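4.2 Towel folding

Folding is the chore most often shown when a group wants to argue that home robots are close. It photographs well, it has a clear end state, and a viewer who has folded laundry thinks they know how hard it is. For the same reasons it is a poor chore on which to base broad claims, and we spend more space on it here than on the other tasks because our own numbers could easily be read as better news than they are.

We gave both control policies, Mivik and Nowicki, the same job: take a single towel lying on a table and fold it in half twice, so that the final stack is a rectangle with no corner sticking out by more than two fingers' width. The towel was placed by hand before each trial. We did not ask either policy to pull a towel out of a basket, to tell a towel from a shirt, or to find the towel if it had slid off the table. Each of these steps is part of the chore as people do it. Earlier reports, including our own from April, left them out as well and then used the word "laundry" in the title. We have tried to be more careful this time and speak only of folding.

A trial ended when the policy signaled that it was done, when the operator pressed stop, or when 2 minutes had passed. We ran 449 trials in all. Outcomes were scored by one rater, Genalyn Samonte, who worked from recordings and did not know which policy had produced which trial. A trial counted as a success only if the finished stack met the rule above without any human touch after the start signal. Partial credit was not given. Several readers of an early draft asked for it, on the grounds that a single fold is useful progress. We disagree. A person who comes home to a shelf of half-folded towels has to fold them all again.

The setup is a bare one. Two arms face each other across a white tabletop, each carrying its own camera near the wrist, and the cloth lies between them (Figure 3). There is nothing else for the policy to attend to. We chose this on purpose, as an upper bound: a method that struggles on a plain table with one light green towel will not do better on a bed with a blanket and a cat. The reverse inference, from success here to success in a house, is the one we want to warn against.

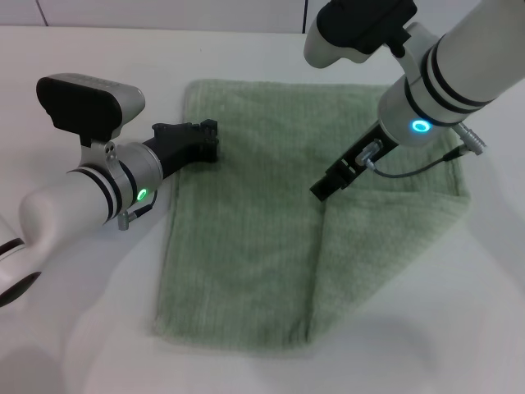 Figure 3. Workspace for the folding task, with one gripper at the upper-left edge of the towel and the other over the folded right portion. Note the diagonal crease and the raised flap at right.

4.3 What went wrong

The diagonal crease in Figure 3 is worth a moment. A flap that comes over at an angle leaves the cloth in a shape that neither the start state nor the goal state describes, and the policy must decide whether to carry on or to open the towel and begin again. People make this choice without thinking. They shake the towel out. Neither policy had a motion that served the same purpose, and when the first fold was badly skewed, both tended to press ahead and fold the error into the stack.

We grouped failures by their first visible cause. The most common was a grasp that took both layers of cloth when only the upper one was wanted. Terry cloth makes this worse in one way and better in another. The loops give the fingertips something to hold, so slips are few, but they also make two layers cling, and the wrist cameras give little warning that a second layer has come along. In 29 trials the rater could not tell from the recordings how many layers had been taken until the arm lifted. If a patient human with a pause button cannot tell, we doubt that a better vision model alone will settle the matter. Some kind of touch sensing seems to us the more likely route, though we have not tested it.

The second group involved the two arms getting out of step. A fold in half calls for both corners to travel together. When one gripper closed late, the other began its arc anyway and turned the towel on the table. Nowicki was worse in this respect than Mivik, which waits for both grasps to be confirmed. The waiting has a price: Mivik was slower in every condition, and it sometimes stood over the cloth until time ran out.

A third group is harder to name. The policy behaved sensibly, then signaled that it was done with the towel folded only once. We suspect that the training set is to blame. It was collected with the Flatovix toolkit, and 20 of its sessions stop after the first fold. We kept these sessions in so that our results could be compared with those of the Suson benchmark, which uses the same data.

4.4 How far this carries

It would be fair to say that both policies can fold a towel. It would also be fair to say that neither can be left alone with one — every session had an operator within reach of the stop button, and the operator reset the cloth before each trial. The labor of that person is missing from nearly all published success rates, ours included. Counted honestly, it would probably wipe out any saving, since laying a towel flat and square on a table is a large share of the work of folding it.

We also tried only one kind of cloth. Thin cotton, fitted sheets and anything with sleeves remain open questions, and we would ask readers not to assume that they sit a short step beyond the towel. The next section turns to wiping, where the end state is less tidy and the scoring, as a result, is more open to dispute.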